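Tags: Home & Garden > Furniture > Small Spaces

Coffee table with storage underneath, or a plain one and baskets elsewhere?

Posted by Skukedton, 4 June 2019

Hello all, first time posting, so forgive me if this has been covered. We moved into a smaller apartment in December and I'm still trying to get the living room to behave. The old coffee table was a glass thing my sister wanted back, and ever since then we've been eating popcorn off a folding chair.

I've gone back and forth between a low table that has some kind of opening or shelf below for remotes, magazines and the board games, and a very plain one with nothing under it at all. My husband says anything with a shelf will be stuffed full in a week (he's right, I'm afraid). The room is narrow, and I'd like to be able to get past the table without walking sideways.
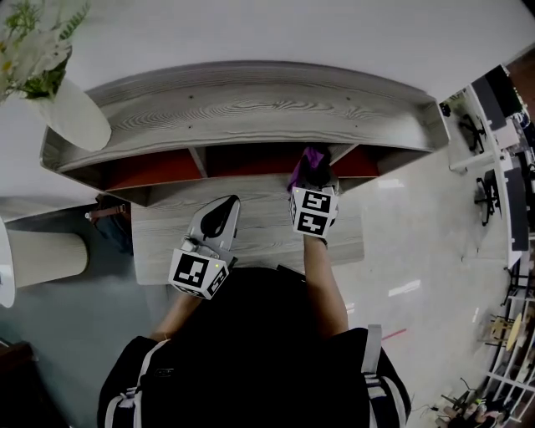

Low table with a wood-grain top.

I do like a wood grain, and I like low. What I can't decide is whether low plus storage means I'll be on my knees every time I want something out of it. My budget is $353, a funny number, I know, but it's what was left in the moving envelope. Has anybody lived with both kinds?

Thank you in advance, and sorry for the long post!

Cathal Hanrahan

Welcome! I've had both, and I'd go for the storage, but with a few things to think over before you spend the envelope.

First, sit on your sofa and see how high the seat cushion comes when you're on it. A table level with that or a little lower is comfortable for most people. Go much lower and you'll be bending down for your coffee all evening — fine at twenty, less fine at my age. For the narrow room, try taping the outline of the table on the floor with painter's tape and living with it for a few days. We did this with ours and took 5 inches off the width before we'd even gone to the store. If I remember right, we ended up with 18 inches between the table and the sofa, and that has been plenty for my long legs.

As for the kneeling, it depends on how deep the space is. An open shelf you can reach from either side is very easy to live with. A deep one with only one opening turns into a cave, and the things at the back stay at the back until you move house again. I found a library book in ours that way, and I'd rather not say how overdue it was.
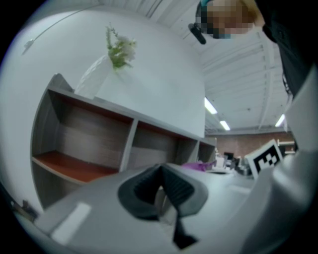
Joo wrote to me about this very point when I brought it up in the spring furniture thread, saying that "a shelf is only as good as the tray you put on it," and I've come around to that completely. Get a shallow tray or two that slide out, one for remotes and chargers and one for whatever you're reading. Then you pull the tray toward you and there's no rummaging. The board games I would put somewhere else, in a closet if you have one to spare. They're heavy, the boxes are all different sizes, and they'll eat the whole shelf.

One more small thing: put felt pads on the feet the day you bring it home. You'll want to shove the table aside to vacuum, and a loaded one drags.

Do let us know what you choose. I get invested in these!

Jikon

plain one. less dust. we had a shelf and the dog slept in it

Fuvedix

I agree with most of what Cathal says, but please look at secondhand before you spend the full amount. Solid older tables come up all the time, and a tired top can be sanded and oiled over a weekend if it's real wood. Check first, though, as a thin veneer will sand right through (ask me about my hall table, or better yet, don't). Look for wobble by pressing on opposite corners, and run your hand along the underside in case something has come unglued.

Also, rounded corners! In a narrow room your shins will thank you.

Skukedton

Oh, these are wonderful, thank you all so much. The tape is going down tonight, as soon as I find it — I think it's in a box marked "kitchen misc." Leaning toward an open shelf with trays, and the games can move in with the winter coats. Jikon, what size is the dog?

Related:
How high should a coffee table be with a deep sofa?
Getting water rings out of an oiled wood top
101 uses for a shallow tray
Felt pads keep falling off chair legs
Narrow living room: rug under the table or no rug?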